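Notes on the Olley side chair, part two: joints and the back splat

15 April 2020

The chair I bought as the "Olley side chair" has been apart on my bench since the last post, and I now have most of the measurements I wanted. Part one covered the seat frame and the finish. What follows covers the joints, the back, and the question of whether the thing was drawn by Kerr at all.

A short recap. Pridstead was a small workshop that made dining and office chairs, and Kerr did most of its drawing. The Olley was sold in two versions, one with a solid back splat and one with an open ladder back. The surviving price list gives the solid version the model number 236 and the ladder version 177. Mine is a 236. It has the stamp under the rear rail, although the second digit is faint and I had to take a pencil rubbing to be sure of it.

The legs are turned and taper from the seat down. The taper is straight for most of its length and then tightens slightly near the foot. I checked this against a straightedge on all four legs and found the same change on each one, at the same height, so it was drawn that way and did not come from wear. The front legs meet the seat rails with a round tenon, wedged from above. The rear legs are cut from one piece with the back posts and are joined to the side rails with a flat tenon, pegged once. 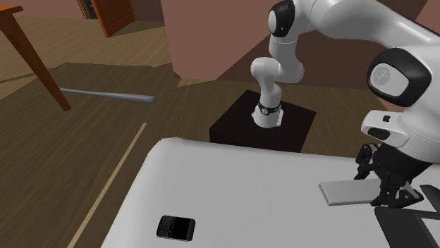 Robot arm and white table, computer rendering.

The pegged joint is the part that interests me. Most small shops of the period had given up pegs on side rails and relied on glue and a corner block. Pridstead used both a peg and a block. The peg on my chair is offset, meaning the hole in the tenon was bored slightly closer to the shoulder than the hole in the post. Driving the peg pulls the joint tight. A joint like that can be assembled without a clamp, which may have been the purpose in a shop short of bench space. It also makes repair harder. I had to drill out one peg from the inside face, going up in small bit sizes, and I would not try it again without a drill guide.

The glue is hide glue throughout. It let go with warm water and a thin knife. One joint, at the left rear, had been redone with white glue at some later date, and that one did not let go. I left it assembled and worked around it.

Seat rail thickness is consistent to within what I can measure with a plain caliper. The corner blocks are less consistent. Three are beech and one is a softwood that I have not identified. The odd one has the same screw type and the same darkening on the inside face, so I take it to be original. Shops used what was on the floor.
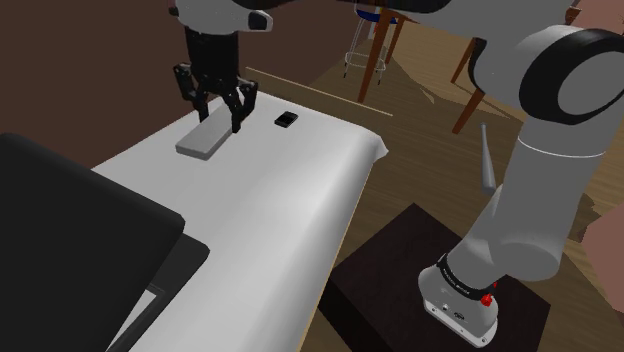 The back splat on the 236 is a single board with no curve in either direction. It is housed in a groove in the top rail and another in the lower rail, and it is not glued in either. The board is free to move with the seasons, and the grooves are cut a little deep to allow for that. For anyone who has seen only the ladder version, the blank before shaping is as plain as the gray slab under the open gripper fingers: a flat rectangle with nothing to mark a front or a back. All of the character comes from the edge work. The two long edges are beveled on the rear face only, at a low angle, so that from the front the splat looks thinner than it is. The bevel stops short of the grooves at both ends. I measured the stop on each side and the two differ by a small amount, which suggests it was cut by eye with a spokeshave.

I wrote to Sekar Jugah, who owns a pair of the 177 chairs, and asked him to look at the same places on his. He reports the same offset pegs, the same wedged front legs and the same mix of woods in the blocks. His ladder slats are glued at the top and bottom and pinned from behind. Two of the pins on one chair are modern replacements. He also sent a rubbing of his stamp, which is much clearer than mine and has a small dot after the number. I can find no dot on mine.

Now the question of Kerr. The case for him rests on the Pridstead price list, which prints his name at the top of the page and not beside any one model. The case against him is a Neltano auction catalog entry that lists a 236 as "workshop design, after Kerr." The catalog gives no source. I have a copy of one Kerr drawing, for an armchair, and the foot taper on it matches mine in form, including the tighter section at the bottom. That is one detail on one drawing. It is the best evidence I have, and I would call it fair. 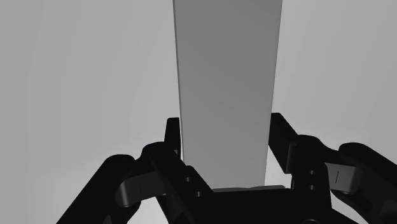
The armchair drawing also shows a beveled splat, but with the bevel on both faces. If Kerr drew the 236, he either changed his mind about the bevel or the shop left out the front one to save time. A bevel on both faces takes twice the work and needs the board to be flipped and clamped again. On a chair sold as a set of six or eight, that adds up. The price list has the armchair at nearly double the side chair, so there was room in the armchair for the extra labor.

Production numbers are a guess. One dealer told me that around 1,000 of the side chairs were made, both versions together. I have not seen a ledger or any other record to support that. The stamp carries the model number only, so it does not help. I have seen 34 in person or in sale listings over the years, and the ladder back was the more common of the two.

What remains on mine is reassembly. The new peg will be riven oak, left slightly oversize and dried before driving. I will use hide glue again at the same joints and leave the splat dry in its grooves. The softwood block goes back where it came from. The seat needs new webbing, and I have not decided between jute and linen. The old tack holes in the front rail are close together and a few have split into each other, so I will probably plug those first and let the plugs set before stretching anything over them.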